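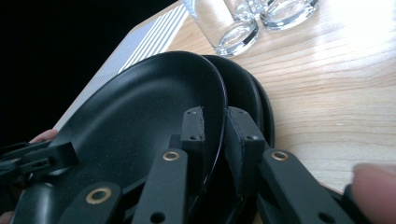 Black oval plates on the table

Fillow Runners Board > Training > Coming back to distance after a long layoff

stridewell
I ran cross country in school and then had a hip problem that kept me off my feet for most of two years. The doctor cleared me in February. I'm up to three easy runs a week and want to enter the Grurnari 10K. Is that too soon? I also walk with a slight limp when I'm tired, so my form isn't great late in a run.

molefe_miler
Depends what easy means. If you can talk the whole way and you aren't sore the next morning, a 10K is fine. Just don't race it.

Dirk Engelhardt
I'd wait. I came back from a knee operation and signed up for the first thing I saw. Finished in the back, bib 1818, and couldn't run for a month after. Do a few 5Ks first.

hillrepeat
Disagree with Dirk. A knee operation and a hip layoff aren't the same thing. Stridewell has a doctor's okay and is already running three times a week. Walk breaks are allowed at Grurnari and the cutoff is generous.

Dirk Engelhardt
The doctor said okay to running. Did the doctor say okay to a 10K on hills? Worth asking.

stridewell
Fair point. I only asked about running in general. I have a checkup on Friday and will bring it up.
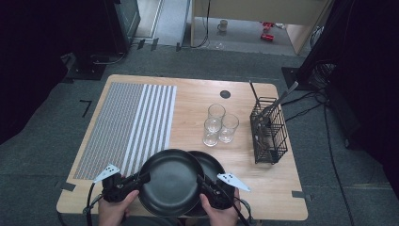
Two black pans, striped mat to the left

molefe_miler
Ask about the limp too. My coach at Molefe had me stop every run as soon as my form went, even if it was 500 meters from home. I hated it, but I stayed healthy.

fovance_flyer
The Fovance track is open to the public in the evenings if you want somewhere flat. I did 1000 meter repeats there with a full walking lap between each one. Easier on the hips than the road.

hillrepeat
Repeats are too much right now. Easy miles first.

fovance_flyer
They don't have to be fast. I jogged mine.

stridewell
Thanks, all. The plan for now is the flat track, stopping when the limp shows up, and no entry form until after the checkup – I'll post what the doctor says.

Dirk Engelhardt
Good. Entries usually stay open until race week anyway.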